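Notebook, May 2018
Open day, dual-arm bench. Notes for us and for whoever runs the October one.

Picked up where the last entry stopped: Tully cell moved off the main bench, dual-arm unit left where it was, fixture plate off. Visitors from Porkell in the morning, Wosov after lunch, general public in between. Plan was one handling task all day on round drive parts, mixed sizes, no fixed pick positions. Same task for everyone so the logs can be compared.

Setup. Clear plastic sheet over the blue tabletop, pale fabric hung behind it to keep people walking past out of the background. Sheet went down in a hurry and wrinkled. Creases throw highlights under the ceiling lights and the part finder picks some of them up as edges. Tried turning off the row of lights nearest the bench. Helped a little, made the room gloomy, turned them back on before the public session.

Speed limit at 3 tenths of normal for both arms whenever the barrier was open. Felt slow to us. Visitors did not complain, and two of the Wosov group asked for it slower so they could follow the fingers.

Counts from the log, whole day: 81 pick attempts. Have not split them by part yet. From memory the failures are mostly on the flat pieces, where the fingertips come in too steep, touch the sheet and push a fold of it ahead of the part. Wheels are easier, as there is a tire to close on and spokes if the tire grip misses. Stopped for operator reset 3 times, all in the afternoon. One was a cable pulling tight on the right wrist when the arm folded back. Rerouted with more slack, no repeat.

Handover between arms shown on request only. It works if the left arm waits open and the right one does the moving. With both moving, the planner hesitates near the middle of the table and the pause looks like a fault to anyone watching. Explained this to the Porkell people, who wanted to know if it was a safety stop. It was the planner. Need a status light or a line of text on the screen that tells the two apart.

Hurarach planner build was the older one. The newer build is faster on paper but had not been run with the tapered fingers, so left it alone for the day.

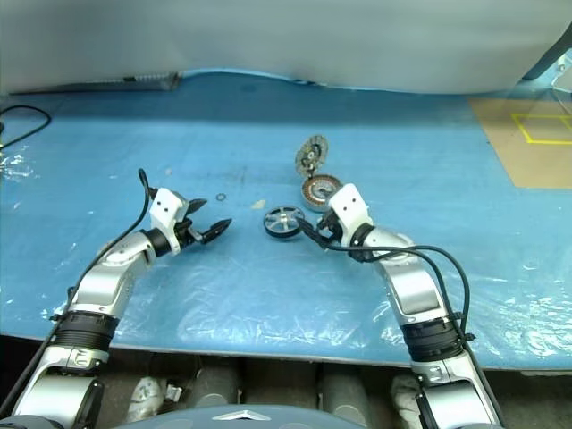

Clearance is the main thing to fix before October. With both grippers working toward the center there is very little room left between them, and the current margin is set for the old short fingers. Will measure again with the fingers fully open and enter the real width. If that costs reach at the back of the table, the parts come forward.

Small debris is a nuisance. A washer on the plastic is enough to get a false candidate in the part list. Either raise the minimum size or wipe down between groups. Prefer the first, will forget the second.

Questions that came up more than once:
- What happens if a part rolls. Answer given: the arm retreats and looks again, up to 10 seconds before it tries.
- Whether it knows front from back on a part. It does not.
- Payload. Did not have the sheet at the bench. Print it.

To do: replace plastic with a matte mat, new finger width in the config, split the log by part, ask Porkell for the sample parts they offered. Cables on both wrists to be tied again properly - the slack is fine for a demo but not for full speed.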